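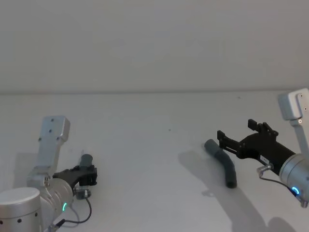

Dirceu Siqueira
Build lead and page maintainer

Darnska Two-Arm Bench

The Darnska bench is a pair of arms on one white table, used for handling short gray pipe and hose parts. It takes up one bay in the shared workshop and can be booked by any member who has done the induction. Most of the current work is handoff and alignment: pick up a part with one arm, pick up its mate with the other, bring both to the middle of the table.

Each arm ends in a black gripper with its own cable. Status rings on the wrists show green for the left arm and blue for the right. We set the colors in the controller so that log entries and people standing at the table use the same names.

Controller: Britmont, one per arm
Table width: 2000 mm
Payload limit set in software: 25 N
Default speed: 80 mm/s
Bay fee: none for members

The payload limit is ours and sits below what the arms can carry. Leave it where it is. Fingers are bolted on and can be swapped, but recalibrate after any swap and write the offset in the bench log.

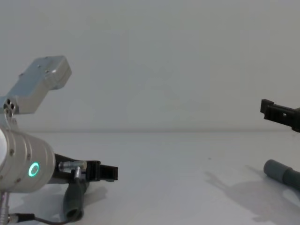

Can I run just one arm?
Select single mode on the Britmont controller and park the other arm before starting. The parked arm stays powered and holds its position.

Parts should be placed inside the reach of the arm that will take them. Curved parts settle differently each time they are put down, so teach the approach with the part in place and check it at low speed. Straight sections can be taught once and reused.

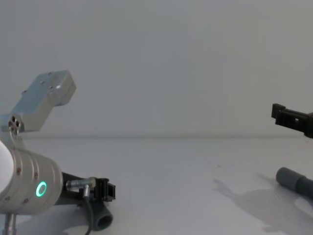
Sandhu Workshop, Automation Group

Cable routing was redone in March by Marijke Visser. Leave a full loop at the wrist. A tight cable pulls on the connector when the joint rolls, and the force reading drifts before anything visibly fails.

Firmware build 2497 is the one to use. Later builds changed the order in which the two grippers close,
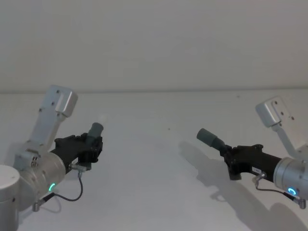

and the handoff programs in the shared folder still assume the old order. Karim Haddad is porting them. Until he is done, do not update either controller, even if it prompts you.

Spare fingers and connectors are in the Sullier cabinet, second drawer. Bookings and inductions go through Silvana Vasconcelos at the front desk.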